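Section 4: Setting Up the Work Table and Running Your First Capture

By now you have the Waneo hand grippers charged and paired with the Weltia base unit. Great, because this is the fun part! Set aside an hour for your first go. After a few sessions you'll have the whole section down to a fraction of that.

Before you start

You need the pair of grippers, the base unit, the parts tray and the small driver from the box. Clear your table of cups, paper and anything else you don't plan to work with. A plain wood top does very well, and bare is better than covered – tablecloths bunch up under the fingers.

CAUTION: The fingers close with real force. Keep hair, sleeves and lanyards away from them whenever the power is on.

4.1 Prepare the table

1. Put the base unit where both of your arms can move freely in front of it.
2. Run all cables toward the back and fix them down. Tug each one gently.
3. Switch on your room lights and leave them alone until the session is over. Soft shadows on the wood are fine. Shadows that jump from one take to the next will give you trouble in playback.
4. Place one item on the table to begin with. Two or three can come later.

Note: If your table has drilled holes from an earlier setup, keep small parts well clear of them. Miloslav Bartoš on our support desk once spent a whole lunch break fishing a spacer out of one.

4.2 Check the fingers

1. Pick up the right gripper and let the trigger go all the way out. The fingers should open to 70 mm.
2. Look at the inner faces. Wipe off dust with a dry cloth.
3. Check the screws at the top of each finger. Snug is enough. If you feel the driver start to bite into the plastic, stop.
4. Squeeze and release 9 times at an easy pace. The motion should feel the same from the first squeeze to the last.
5. Repeat with the left gripper.

4.3 Find your starting position

Hold both grippers low over the table with the fingers open. You want bare surface showing between the fingers, and the other gripper just coming into view at the side. Take your time with this one, it makes everything after it so much easier!

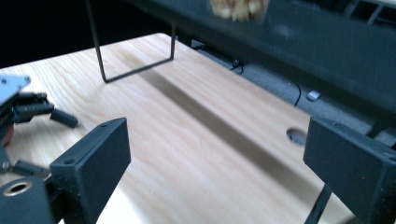 Figure 4-1. Fingers open over the table, second gripper at left.

When the position feels comfortable, hold still and press Set Home on the base unit. You'll hear a short double beep. If you hear one long beep instead, you moved a little too soon – just try again.

4.4 Record a practice take

1. Press Record and wait for the tone.
2. Move one gripper to your item, close, lift, and set it down again.
3. Return both grippers to the starting position.
4. Press Stop.

Go slower than you think you should. Irfan Subramaniam, who wrote the playback software, recommends keeping practice takes under 200 seconds, and we've found that's plenty for a simple pick and place.

4.5 If something feels off

Fingers don't open fully: release the trigger, turn the gripper off, and check for grit at the joints.

Playback drifts to one side: set the starting position again (4.3), then record a fresh take.

Gripper drops its connection: move the base unit closer and pair again as shown in Section 3.

Replacement fingers are sold in pairs. Change both at the same time, then repeat 4.2 before your next take.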